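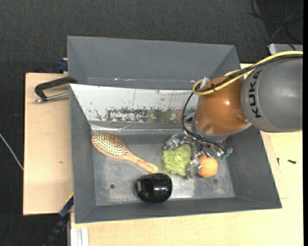 **November 2020**

Best day on the arm since I started! I'm writing this with my shoes still on, because if I eat first I'll forget half of it.

We got the remote rig talking properly by mid-morning. I had the glove on my right hand and the foot pedal under the desk, and Aled Gittins was on the stop button, eating crackers. Today was bin picking by demonstration, meaning I steer the arm, the recorder saves everything, and later the Preda model gets to chew on it. I've been reading about this kind of thing since September and I still wasn't ready for how it feels. You close your own fingers and those silvery ones close too, a hair behind you. I laughed out loud the first time. Aled wrote "operator giggling" in the log and I think he means to leave it there.

The bath puff is my favorite object by a mile. It's all ruffles, so there's no right place to grab it, and you get to decide! I started out pinching it from the top, very daintily, and kept coming away with a wisp of netting and nothing else. Then I quit being polite and just shoved the fingers down around the sides and squeezed. Up it came. I did it that way all afternoon. I want the model to learn the rude version.

The orange ball is another story. Put it up against the puff and there's hardly any room for a finger between the two. My trick (it is MY trick, I'm putting it in writing) is to slide one finger into the gap first, stop, let the lag catch up, and only then bring the others around. If I rush I bump the ball and off it goes to the wall of the bin, and I have to chase it with a hand that weighs more than my dog.

The hairbrush I like to take by the handle. Aled says I should grab it by the head half the time so the data isn't lopsided, and he's right, but with the bristles up I never know what I'm going to get. Must do more of those tomorrow.

Numbers, so I have them: 240 demos saved today, 49 thrown out. Most of the bad ones were mine from before lunch, when the wrist mapping was still flipped and I was turning left to go right like somebody parking a trailer. That brings the whole set to 2042! We were supposed to send Clotov a first batch at 2000 and I had it in my head that we'd be at this until Christmas.

Two things to fix.

- The pedal sticks if I rest my heel on it. Demo after demo has a long dead stretch at the end where I'm just sitting there with the recorder running. Trim these, or find a stiffer spring.
- I look at the screen too much. When I lean over and look straight into the bin my grasps are quicker, but the model only gets the camera view, so I'm cheating with information it won't have. Aled wants to hang a curtain. I said give me one more day to behave myself.

Tried hand guiding for the last hour, just for comparison. You hold the wrist and walk it through the move yourself. It's lovely for the big motions, the reach and the lift. For the fingers it's hopeless, I'd need a third arm. Maybe a mix of the two? Guide the approach by hand, then pull on the glove for the grasp. I drew it out on the back of the Flenomdale delivery slip, which is in my coat pocket, DON'T WASH THE COAT.

My shoulder is sore and I've got a groove across my knuckles from the glove. The Brondow people want a call about sensors in the morning and I'd so much rather be picking up bath puffs. Ask Aled if I can have the first session again. Bring crackers of my own.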